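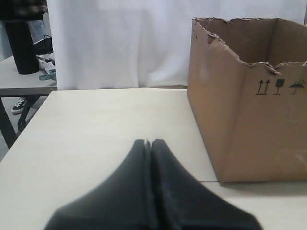

Can a Robot Clean Your Room Yet?

By Xóchitl Zamudio

Think about the chore you like least. Maybe it's folding socks, or taking out the trash, or scraping dried oatmeal off a bowl (oatmeal turns into cement, I'm convinced of it). Now imagine yelling "Robot!" down the hallway, and a machine rolls in and does the whole job while you go outside and play.

People have been imagining that for a very long time. Your grandparents probably watched cartoons about it! So where are all the robot housekeepers? Are they coming? Are some of them already at work?

The short answer is: a little bit, and it's getting more exciting every year. The long answer is the rest of this page.

Robots that already do chores

You might have one in your house right now. A robot vacuum is a real robot. It has sensors to tell it about walls and stairs, a small computer to decide which way to turn, and motors to push it along. Many of them can even make a map of your home.

A dishwasher does a chore too, and so does a washing machine. Most people don't call those robots, because they do the same steps every time and don't need to look around. A washing machine has no idea whether it's washing a soccer uniform or a tablecloth. It fills up, sloshes, drains and spins.

Here's the thing all these machines share. Each one has a small world to deal with. The vacuum gets a floor. The dishwasher gets a closed box full of racks, and a person has to put the plates in and take them out again. When the world is small and neat, machines do great.

Your bedroom is not small and neat. (Mine wasn't either.)

Try this: the slow-motion pickup

Put an empty cardboard box on a table and a rolled-up pair of socks next to it. Now put the socks in the box. Easy! It took you two seconds and you didn't think about it.

Do it again, as slowly as you possibly can, and say out loud every single thing you're doing. It might go something like this:

I'm looking for the socks.
I found them. They're to the left of the box.
I'm moving my hand over the socks, high enough that I don't bump the side of the box.
I'm opening my fingers wider than the socks.
I'm going down. I'm stopping before I hit the table.
I'm squeezing. Are they slipping? No. Good.
I'm lifting up, higher than the edge of the box.
I'm moving over. I'm above the opening now.
I'm letting go.

Wow, that's a lot of steps for socks! And a robot has to get every one of them right. If it stops too high, it grabs air. If it goes too low, it bonks the table. If it forgets to lift, it drags the socks straight into the side of the box and maybe knocks the whole thing over.

Why cardboard is tricky

You'd think a box would be the easy part, because a box is just a box. But a brand-new box has straight edges, and a box somebody ripped open has edges that go up and down like a mountain range. Which part of the edge does the robot need to clear? The highest part, and it has to figure out where that is.

Boxes also bend. If you lean on a bucket, it stays the same shape. If you lean on cardboard, it squishes a little, and after that it's a slightly different box.

Have you ever noticed the little pictures printed on the side of a shipping box? They're called handling symbols, and people all over the world can read them, whatever language they speak. Here are three you can hunt for:

Two arrows pointing up, over a line: this way up! Don't flip it.
A wine glass: fragile, so be gentle.
An umbrella with raindrops: keep it dry.

You learned what those mean in about as long as it took to read them. A robot can be taught to recognize them too, and lots of computer programs are very good at matching pictures to meanings. Being gentle is another matter. How hard is gentle? It's one amount of squeeze for a light bulb, another for a jar of pickles, and another for a peach. Your skin has many tiny touch sensors that tell you when something is starting to slip or squash. Some robot hands have touch sensors too, but plenty of them feel very little or nothing at all.

Two fingers? Only two?

When people draw robots, they like to give them hands with five fingers. In real life many robots have a gripper with just two. It opens and closes, a bit like kitchen tongs or a crab's claw.

Here's another thing to try. Use only your thumb and pointer finger, on one hand, and see how many of these you can do:

Pick up a pencil.
Stack three cups.
Turn a page.
Put a T-shirt on a hanger.
Open a bag of chips.

The pencil and the cups are fine. The page is fiddly. The T-shirt is where my friend Cameron Hollis gave up and started laughing. Your other fingers do a lot of quiet helping that you never notice until they aren't allowed to!

Even so, two fingers can do a surprising amount. They're strong and simple, there's less to break, and a robot with two fingers has fewer moving parts to keep track of. Some robots carry a camera down by the wrist, close to the fingers, so they get a good look at whatever they're about to grab. Imagine having an eye on your wrist. You could look under the couch without lying down!

Why factories got robots first

If chores are so hard, how come factories have been full of robots since before your parents finished school?

In a factory, people can set up the whole place to make the robot's life easy. The parts arrive in the same spot, facing the same way, again and again. The lights stay the same. No one leaves a skateboard in the middle of the floor. A robot arm can do one move all day and hardly ever be off by more than the thickness of a fingernail.

Shops and warehouses are somewhere in the middle. I asked Radwa Ragab, who runs the packing room at a mail-order toy store called Wirudell. She counted for me, and her shelves hold 331 different kinds of things.

"Blocks in a box would be a dream for a robot," she told me. "They're square and they don't wiggle. Then you get to the stuffed octopus. Where do you even grab an octopus?"

Her store has a machine that tapes boxes shut, and she loves it. People still do all the picking and packing. On a busy day, one good packer can fill around 50 boxes before lunch, with octopuses and everything.

Homes are harder still. Every home is different, and the same home is different from one hour to the next. The laundry basket moves. The dog moves. The curtain blows across the window and changes the light. Somebody walks through carrying a sandwich. A home robot has to cope with all of it and be very careful around people and pets the entire time.

How do you teach a robot a chore?

There are a few ways, and I think this is the best part.

One way is to write down every move. That's wonderful for factories and terrible for socks, for the reasons you found out in your slow-motion test.

Another way is to let the robot practice inside a computer, in a kind of video game. It can try to pick up a pretend cup a huge number of times, and when it drops one there's no mess. The trouble comes when it tries a real cup, which may be heavier or slipperier than the pretend one.

A third way is to show it. A person moves the robot's arm, or steers it with a controller, and does the chore while the robot's cameras and sensors record. Then the person does it again with the socks in a different place. And again with different socks! After many, many turns, a computer program looks for the patterns and learns to make moves of its own. That's a lot like how you learned to tie your shoes. Somebody showed you, you tried, it came out lumpy, and you tried some more.

Lots of teams mix these ways together. The hope is that a robot that has seen plenty of boxes will know what to do with one it has never met before, even a torn one.

So, can they do it or not?

Let's go chore by chore. This is where things stand as I write, and I'd be thrilled if it went out of date.

Vacuuming a floor: yes! Pick up the small toys first.

Mowing a lawn: yes, for many yards. Robot mowers have been around for years.

Putting things in a box: often, if the things are the kind the robot has practiced with. Slower than you.

Folding laundry: some robots can fold a shirt or a towel. It can take quite a while, and a tangled heap is much harder than one shirt laid flat.

Loading the dishwasher: in labs, sometimes. Would you trust one with your grandmother's best glasses? I'd wait.

Making a bed: it's been tried. Blankets are big and floppy and they hide their own corners.

Cleaning your whole room, including under the bed: no. Sorry! You still have to do that one.

Words to know

Gripper: the part of a robot that grabs things.
Sensor: a part that notices something, such as light, distance or touch.
Program: the instructions a computer follows.
Motor: a part that makes things move.

A question from a reader

Itzel Tovar wrote to ask, "If a robot did my chores, would it get bored?" I love this question. No, today's robots don't get bored. They don't feel anything about socks. A robot could move the same pair in and out of the same box all night long and never sigh even once, so they're good at practicing.

If you do the two-finger test at home, tell me which thing was hardest. My guess is the chips.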